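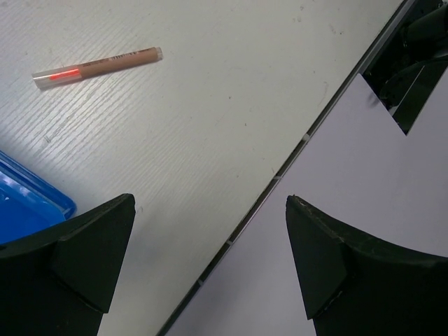

Photo: Sutbridge Stationery Desk

Home | Reviews | Guides | FAQ | Contact

Marker claims: your questions

Are "permanent" markers permanent?
On some things, for a while. Ink that grips cardboard for years can wipe off a glossy plastic lid with a thumb. If the label doesn't name a surface, treat the word as decoration.

The Brosov pack says 2000 meters of writing. Will I get that?
I doubt it. Figures like that tend to come from a machine drawing one steady line on smooth paper. You press harder, stop and start, and forget the cap. We'd ignore the number and look at the price of a refill, if there is one.

Herkach now says 3000. Is it better?
It's a bigger number. We asked what paper and what speed, and got a brochure back.

Does the barrel color match the ink?
Don't count on it. Plenty of makers use one barrel for the whole range. Scribble on scrap first.

Should I store them flat or tip down?
Flat is fine for most. Tip down can help a tired marker for a day or two, but it won't bring back one that has dried out.

Can I revive a dry one with rubbing alcohol?
Sometimes, if the ink is alcohol based. You get a few pale lines and messy fingers. Water-based ink won't thank you for it.

What does "non-toxic" mean on the cap?
Less than people hope. Look for a named safety standard on the pack. A green leaf isn't one.

Is the Frimpong set of 4 a good deal?
Only if you'll use all the colors. Check the price of singles before you believe the "save" sticker.

Why does your price checker show error 503?
The server is overloaded. Try again in the evening.

Do you get paid for links?
Yes, for a few, and they're marked. Be as suspicious of us as of anyone else.

Share 12 | Comments 7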